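3.2 Packing small household goods

Of all the chores we followed at Clakthorpe, packing was the one we grew fondest of – it looks so simple, and there is so much in it.
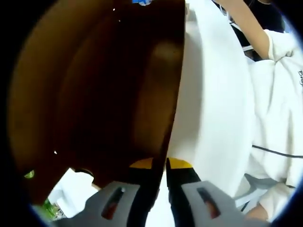
Figure 3. (a) A brown panel beside a smooth white surface, with a person in a white sweatshirt close by.

Soft packets deserve a word of their own, as they bend and slide in ways a stiff carton never will, and we gave them 30 of our 400 trials.

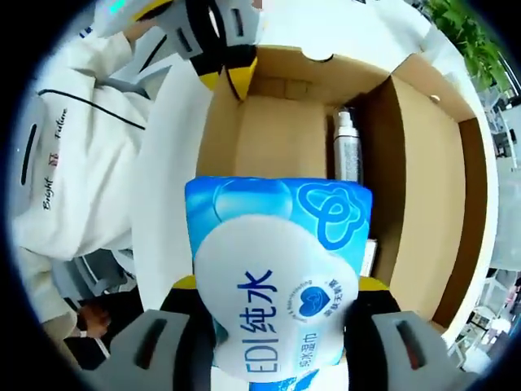
Figure 3. (b) A packet of wet wipes over the near part of an open cardboard box.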